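The Town That Learned to Repair

In Malliton, the repair evening begins at six, but people are already standing outside the old school before that. They carry lamps, toasters, a radio wrapped in a towel. When I moved to this country I thought that a broken kettle goes in the garbage. My neighbors in Malliton taught me something different.

The evenings are held on the first Monday of each month, and 43 people came to the last one. Dušan Bošković has repaired small things here for six years. He worked before in a factory in Flolomden, where he learned, as he says, to listen to a motor before opening it. 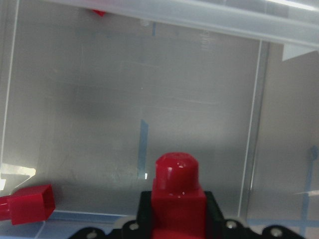

A red cap on its square base, held upright.

"Plastic is the hardest," he told me. "Metal you can bend back. With plastic you must find the second piece." For this reason he keeps drawers full of knobs, feet and hinges from machines that could not be saved. A Rullico coffee grinder from the seventies got its new switch from a vacuum cleaner, and it has worked well since then.

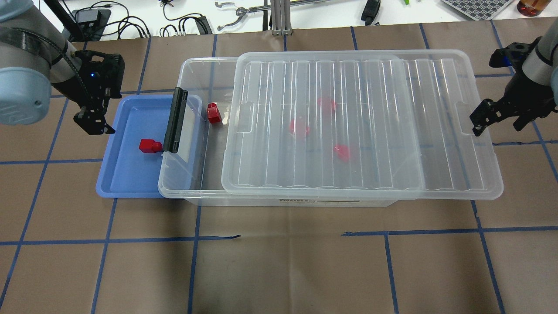 Order is what the visitors ask him about most. In his first year Dušan put all parts in one big box, and once he lost a spring for a whole week. Now he tells every beginner to lay paper on the table and divide it into fields with blue tape, and to give the smallest parts a shallow tray with a rim. A small red block is easy to find on a light-blue floor – a gray screw on a gray bench is not.

The town pays for the heating and the light, 700 dollars a year. The rest comes from a glass jar beside the coffee.

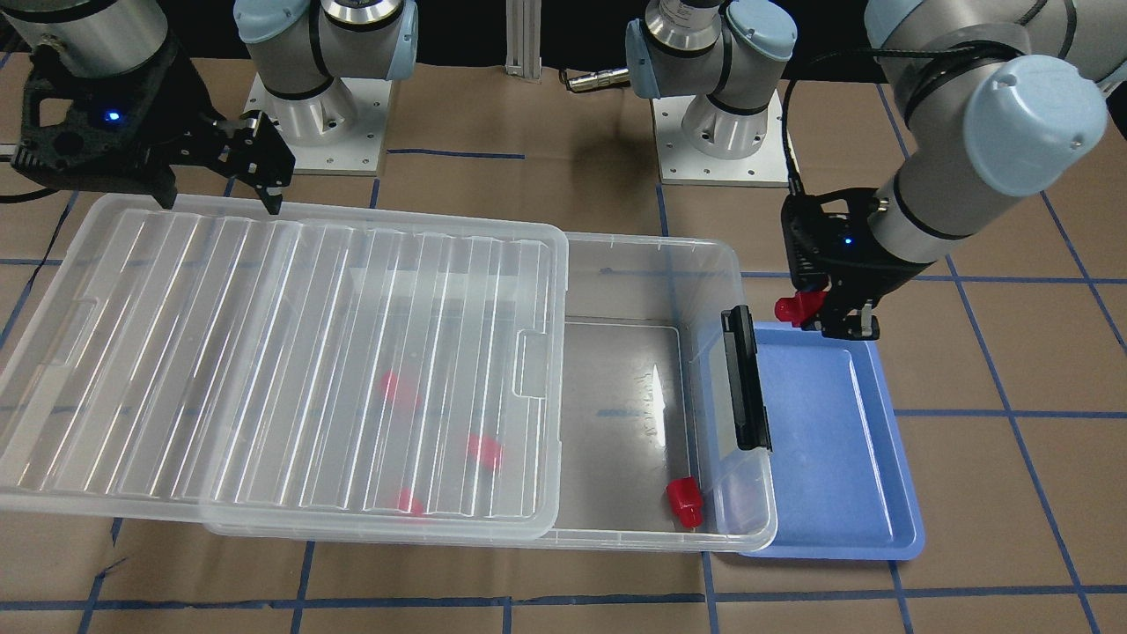 How to join

Beginners are welcome from September. Bring one broken thing, not three, and the manual if you still have it. Parking is on Baxter Street, behind the bakery.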